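Two stops and a Noretti: a day out at Prekport

The coach left at an hour I had previously believed to be theoretical, and by the time we reached Prekport the coffee situation had become serious. Leszek Nowicki, who organized the trip and will not hear a word against it, had promised us a full day of automation. We got most of one.

First up was the packing hall, home of the Noretti, a palletizing arm that went wrong last October and has been a sort of local celebrity ever since. Our guide told the story standing next to it, which I thought was brave. The short version: a gripper finger had worn down, the arm began letting go of boxes a hand's width too early, and the drop sensor that should have stopped everything had been muted during a cleaning shift and left that way. It went on cheerfully dropping boxes for 17 minutes. The final bill was 3375 damaged cartons of dishwasher salt, most of them crushed by the ones that followed.

The guard fence held, and no one was inside it. The part that made our group go quiet was the bit about the reset. Someone opened the gate to clear the mess, the arm stopped as it should, and when the gate swung shut by itself the arm started again. It had been set to restart without asking. The person had stepped out by then, with a broom. Prekport now has a separate reset button outside the cell, a key you carry in your pocket, and a gate that has to be latched by hand. Leszek took notes on all three and so did I, on the back of a lunch menu.

After lunch (soup, unidentified) we walked over to the Mfaume rooms, where they work with hand-held grippers.
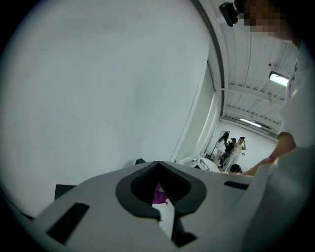
Cirnasum Technical Society, Machine Safety Section

The gripper is a light grey thing with a thick black rubber opening in the shape of a U, and it looks like a kitchen gadget from a more confident decade. After a morning of fences and interlocks it was odd to see a bare forearm reaching toward the tool. The room is long and very white, with a ribbed ceiling, and people were busy at the far end the whole time we were there, paying us the attention we deserved.

I asked what goes wrong with these. Rubber, was the answer. It wears, as the Noretti's did, only here the person holding the thing feels the slip and grumbles about it. They had been changing the rubber every 1000 grips until a bad batch started splitting at up to 60. That batch is in a drawer marked DO NOT, with no verb following.

Back on the coach there was a long argument about whether a muted sensor should unmute itself at the end of a shift. I say yes. Leszek says yes, with a buzzer, and would like it loud. The buzzer question goes on the list for our next evening meeting, along with who left the umbrella.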